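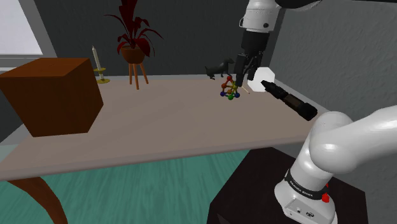

Brass candlestick and wooden box on the table.

Gullidton Local History Society
Guidebooks and Maps Group
Minutes of the meeting held 4/19/25

The meeting opened at 7:15 p.m. in the upstairs room at the library. A quorum was present. Two members sent apologies.

1. Minutes of the previous meeting
Approved with one correction. Under item 4, "lithograph" should read "wood engraving" in both places.

2. Matters arising
The missing key to the map cabinet has been replaced. The old lock stays in use for now. The query about the Drekunham turnpike plates is still open, as the county record office has not replied.

3. Reprint of the Drekunham guide
The group discussed the planned facsimile of "A Visitor's Companion to Drekunham and the Oda Valley." The Society's copy lacks the folding map and the last two pages of the index. The copy held at Carirell has both, and the trustees there have agreed to have them scanned on site.

There was a long discussion about which printing to follow. The first printing has the better impressions of the views, especially the bridge and the mill. The second corrects several place names and adds the chapter on walks to the springs. It was pointed out that the walks chapter is the part most readers ask for. Others felt that a facsimile should follow one printing from cover to cover and that mixing the two would confuse anyone citing it.

Agreed: the facsimile will follow the second printing. The bridge and mill views from the first printing will go in an appendix, labeled as such.

Print run: quotes were received for 300 copies and for 1,000 copies. The larger run has a lower unit cost, but the Society has no storage for it. Agreed to order 300, with the files kept for a later reprint.

Introduction: the draft runs to 9 pages. Members asked for a shorter section on the publisher and a fuller note on the engravers' marks. Comments on the draft should be left in the folder at the front desk by the end of April.

4. Index of views
Work on the index continues. All the Oda Valley views are now entered, 53 in total. Spelling of place names was raised again. Agreed that the entry will use the spelling on the plate, with the modern name in brackets – this applies to rivers and hills as well as towns.

Three plates carry no title. They will be listed under the page number until someone can identify them.

5. Loan request
The Carirell museum has asked to borrow the pocket edition for a display on early day trips. The binding is weak at the front joint. Agreed to lend it for six weeks on condition that it is shown closed or on a cradle, and that no page is turned during the loan. The loan form needs a valuation, which is overdue.

6. Other business
The dehumidifier in the map room is to be serviced.
A member offered a run of railroad excursion leaflets. Accepted with thanks, subject to a check for duplicates.
The scanner booking sheet has moved to the inside of the map room door.

7. Next meeting
Same room, same time. The proof of the title page should be ready to view.

The meeting closed at 8:50 p.m.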